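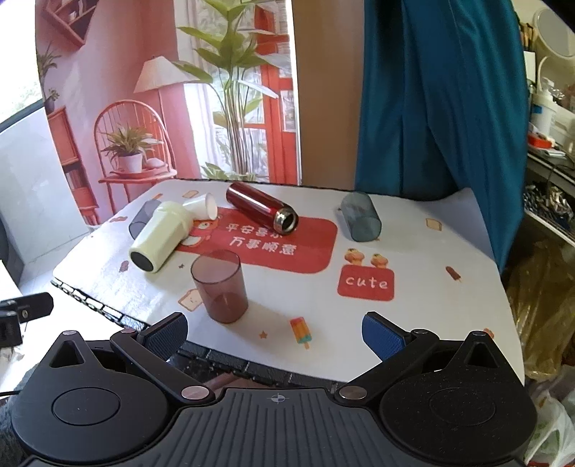

I have a small rant for you this week, and it's about envelopes. Specifically, it's about how we as a card making community have decided that the inside of a card can take us three evenings and eleven kinds of adhesive, and then the whole thing gets stuffed into a plain white envelope from a box of 235 that we bought at the office supply store. I've done it! I did it for years! I'm only getting opinionated about it now because I've changed my ways and, like anybody who has changed their ways, I'd like everyone else to come along.

Let me back up. A while ago I was getting a stack of birthday cards ready to mail, and I had one on the table that I was really pleased with. Layered florals, a bit of vellum, a sentiment I'd stamped three times before I got it straight. I slid it into its envelope, wrote the address in ballpoint, licked it (yuck) and there it was, looking exactly like a bill from the dentist. All that work and the very first thing my friend was going to see was my bad handwriting on the cheapest paper in the house.

So my opinion is that the envelope is part of the card. It should get some of your paper, some of your ink and some of your time. Not a lot! I'm not telling you to hand paint a landscape around the stamp. But a strip of the same patterned paper along the flap takes two minutes, and it uses up exactly the kind of skinny scrap you were going to hoard in a bag until the end of the world anyway.

I know what the arguments are, because I get them in my comments every time I bring this up.

The first one is that envelopes get thrown away. Well, sure, some do. So do some cards, if we're being grown-ups about it, and we still make those. I've also noticed that the people who keep my cards tend to keep them in the envelope, and when I've visited and seen them in a basket or on a shelf, it's the flap that's showing. Wrapping paper gets thrown away too and I don't see anyone handing over a sweater in a grocery bag.

The second argument is the post office, and this one I take more seriously. You do need to leave the machines something to read. I keep everything fancy to the back and the lower left corner of the front, and I leave the address area alone. Flat paper only, no gems, no ribbon, no wax seal unless you're ready to pay extra and cross your fingers. I had one come back to me last April that had a button on it, and I can't really blame anybody but me for that. It's a Tuesday kind of mistake, you know? You're tired and the button's right there. 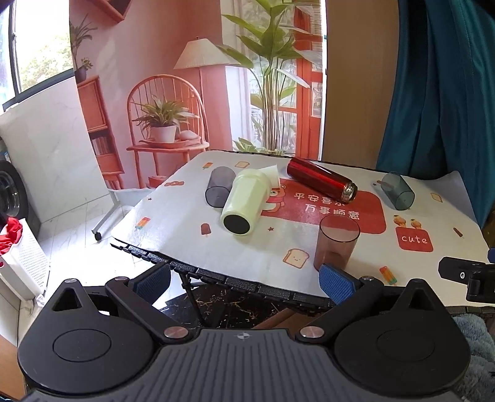 Third argument, and it's the one that bugs me: "I don't have time." Now, I have seen your craft rooms. I've seen the ink pads lined up by shade. If you have time to die cut 24 tiny leaves and glue them down with tweezers, you have time to stamp one of those leaves on a flap. I'd honestly rather get a card with three fewer leaves on it and a happy envelope. There, I said it.

What I do at home is pretty simple. When I pull the paper for a card, I cut the envelope piece first, before I've gotten attached to the rest of the sheet. I line the inside when I've got the big pieces to spare, and when I don't, it's just the flap. I use the Zaltel liner templates, which are a bit flimsy but they fit the standard A2 size and you can trace around them with a pencil while you watch TV. For glue I like the Siltano tape runner on liners (wet glue makes them ripple, ask me how I know) and I only run it along the top edge so the liner can shift when the flap folds down. If you glue it all the way around you get that awful bump at the crease. I ruined 8 of them in a row one Christmas before I worked that out.

Ink matters as well. Most envelopes are thinner than card stock, and the juicier pads go straight through and show up on the other side like a bruise. I tested every dark blue I own and the one I keep coming back to is the Barrientos navy, which dries fast and doesn't feather. Their brown is nice too but it takes ages, and I've smeared it with my sleeve more than once.

And please, while I'm on my soapbox, can we talk about how kits handle this? I bought a Plerel kit in the spring with gorgeous paper, really lovely, soft greens and a coral I'd happily paint my bathroom. Pre-cut bases, stamps, sequins, little foam dots. And the envelopes? Plain white! Thin enough to read through! They clearly had a designer who thought hard about every sequin, and then somebody ran out of steam right at the end. Even a colored envelope would've done it, or a small stamp sized for the flap. I'd pay a dollar or two more for that and I bet you would too.

A couple of companies do get it right, usually the smaller ones, and I try to buy from them when I can. But we don't have to wait for the kit people to catch up. You've already got the scraps. You've got a stamp that's too small for anything else and has been sitting in the drawer making you feel guilty.

My challenge to you, if you want one, is to do the envelope first on your next card. Pick the paper, line it or trim it, stamp your little corner, let it dry and set it aside. Then make the card to go with it. I found it made me choose colors a lot faster, and my last batch looked more like a set than anything I'd made all year. If you hate it, come back and tell me so in the comments. Just don't tell me about the dentist bill look being "classic," I've heard that one already!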